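Last updated: Dec 28, 2022

My sorting diary: bins, bins, bins!

I have been looking forward to this all through the holidays, and today I finally got to the small stuff on the white table. Tubes, packets, little cartons, all the things that have been drifting from drawer to drawer since August. Coffee first, then bins!
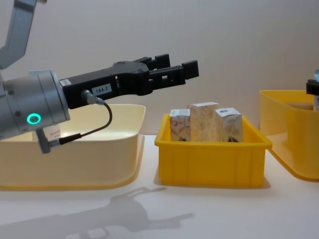

by the Koltau sorting diary

I love a yellow bin. There, I said it. The cream one is roomier and probably more sensible, but yellow cheers up a gray morning like nothing else, and I can spot it from the hallway. I gave myself 30 minutes to decide what belongs where and used every one of them (happily).

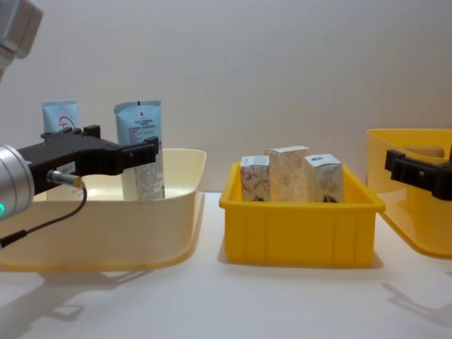

Lunch, and a change of plan

Soup from Lehner, eaten standing up. I had meant to sort by size, but sorting by room makes so much more sense! Bathroom things together, desk things together, and the odds and ends can wait for the Lindo shelf once it's up.

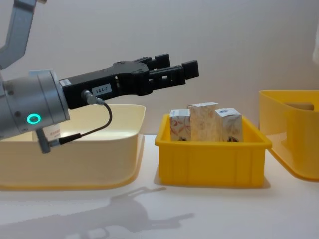
Anyway, the shelf. It's 800 millimeters wide and I've measured the wall twice, so I'm feeling brave. Carnard still has the brackets I like, and I want the long screws too.

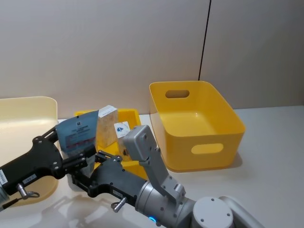

Tomorrow is label day and I can't wait. I want big plain letters that I can read without my glasses. The large yellow bin with the oval handle holes is still empty, so it gets the first label, and I'm thinking "winter" for scarves and hats. Must buy a new marker.

Print this page | E-mail this entry

We use cookies to remember your settings. OK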